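Wirside Tenants' Meeting, September
Start 7 p.m.

1. Heating bills. Flirulia says the new boiler saves money. Bills went from 767 to 868, so the meeting doubted it. 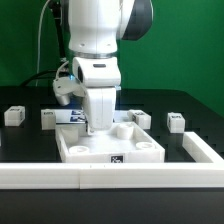 One tenant replied that prices rose too, and the boiler may be fine. Left open – no meter readings were shown.

2. Bonsu's quote for the stairs. Still no breakdown. Ask again.

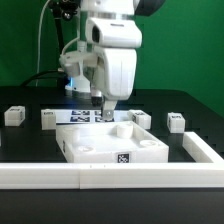

3. Laundry room. Griltau promises a repair "soon", as it did in spring.

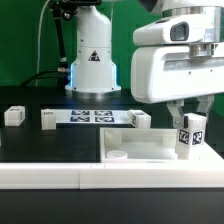 We won't pay the call-out fee until the dryer runs.

4. Notice board. More than 100 notices, most out of date. Backing to be plain green, like the backdrop in the last picture.
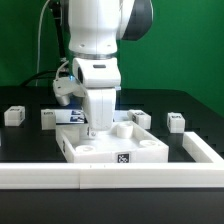 Old notices come down first. Doubts that anyone will keep it tidy. The green was agreed, a bright one as in the picture.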